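The Trouble With a Lamp That Has a Story
By Alfredo Barredo
Mar 12, 2018

I have in front of me the press sheet for the new Ivano lighting range, and it runs to four pages before it mentions a bulb. There is a page on the light over the salt flats at Stolham. There is a page on silence. The lamp itself, a cone on a stick, gets a small paragraph near the back, and the price is on a separate sheet.

I should say that I like the cone on a stick. I would have one on my desk if somebody left it there. What I don't believe is that it has anything to do with salt flats, and I'm getting tired of being asked to.

Homewares brands used to sell you a thing and tell you what it did. A pitcher poured. If it dribbled down the front you took it back. Somewhere after 2000 the pitcher started to have influences, and once a pitcher has influences it is much harder to complain about the dribble. I own a Jilitz pitcher, bought at full price in a weak moment, whose lip is said to borrow its line from a dancer's wrist. It leaves a ring on the table every morning. I've written to them. They sent back a very courteous note about the glaze.

People who sell this stuff tell me I'm missing the point, that customers want meaning and are happy to pay for it. Maybe so. But I went around the spring show in the trade hall with a notebook and asked 6 exhibitors the same plain question: what is different about using this? Two of them talked about the designer's childhood. One said "presence." The woman on the Mwakyusa stand picked up a stool, turned it over, and showed me how the legs came off so it could go up a narrow staircase. I could have hugged her. The stool was ugly, and I've thought about it every day since.

I'm not against beauty, and I don't think everything in a house has to earn its keep. My mother kept a glass fish on the windowsill that never did a day's work in its life. She also never claimed it was in dialogue with the ocean. 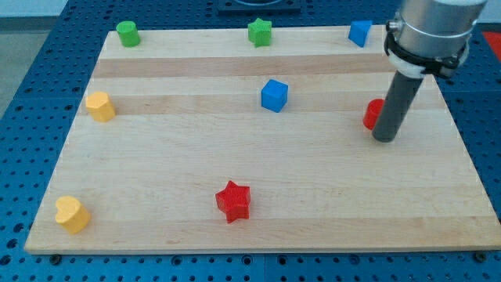
What bothers me more is how the talk changes the objects. If a bowl is going to be photographed beside a paragraph on stillness, it had better look still, so the foot gets smaller and the walls get thinner and the color goes to oatmeal. Then you put soup in it and it slides. Stackable things stop stacking. Handles shrink to something you can pinch with two fingers if the coffee isn't too hot. I paid 71 dollars for a set of mugs like that, as a gift, and I have never seen them used in that house.

Ivano will have a second batch of lamps out in September, according to the last page, "deepening the conversation." I'd settle for a switch I can find in the dark. The current one is underneath the base, and you have to lift the whole lamp to reach it.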